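The man who sorts what's left

Kane Henare does not like the word "junk." He'll put up with "mixed," which is how it's written on the lids of the tubs along his back wall, and on a good day he'll say "miscellaneous" as though it were a compliment.

I met him in March at Bronholm, the repair and salvage shop where he has run the sorting table for 18 years. He was eating a sandwich over the sink, well away from the table. He has a rule about food near the table, though the pile doesn't seem to have heard of it.

"People empty a drawer into a bag and bring me the bag," he said. "They think they're giving me electronics. They're giving me a drawer."

The drawers come from everywhere. Some are dropped at the door. A good many arrive from Jerar, a house-clearing outfit across town that Henare describes as "very thorough, in that they don't look at anything." He tips it all out at once. I asked whether it might be easier to go bag by bag, and he gave me the look of someone who has been asked this before.

"If you go bag by bag, you never find the other half. The cable's in one, the thing it charges is in another. You want them to meet."
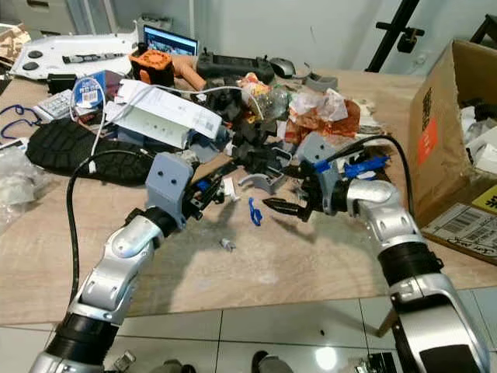
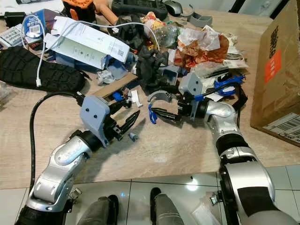

The table at Bronholm, with the shoe sole and its neighbors at the left in both.

The sole interested me more than it did him. Shoes have their own tub, he said, and so do parts of shoes. It gets emptied when a woman named Sakalauskas comes by for rubber. He has never asked what she does with it and would prefer to keep things that way.

What he does care about is cables. White ones go in one tub and black ones in another – a system he admits has no technical basis whatsoever. "It's how people ask. They come in and say, have you got a white one. So I say, let's have a look in the white ones."

Game controllers and computer mice go on the test shelf. Bottles and food wrappers go where you'd expect. Boxes with small print on them get opened, every time, even when they weigh nothing, on account of an incident with a ring that he told me about at length and then asked me to leave out.

That leaves the small plastic bits, the clips and scraps that drift toward the front of the table. I said I would sweep the lot into the trash. Henare put down the sandwich.

"Up to 900 of those in a bad month," he said. "And one of them is the foot off somebody's printer."

He keeps them in a cookie tin marked Prollilen, after a brand of hinge he once spent two weeks trying to identify. When the tin is full he goes through it again. About 3 pieces ever find their way home, he reckons, and he can name them all.

I asked what his own drawers look like.

"Never open them," he said, and went to wash his hands.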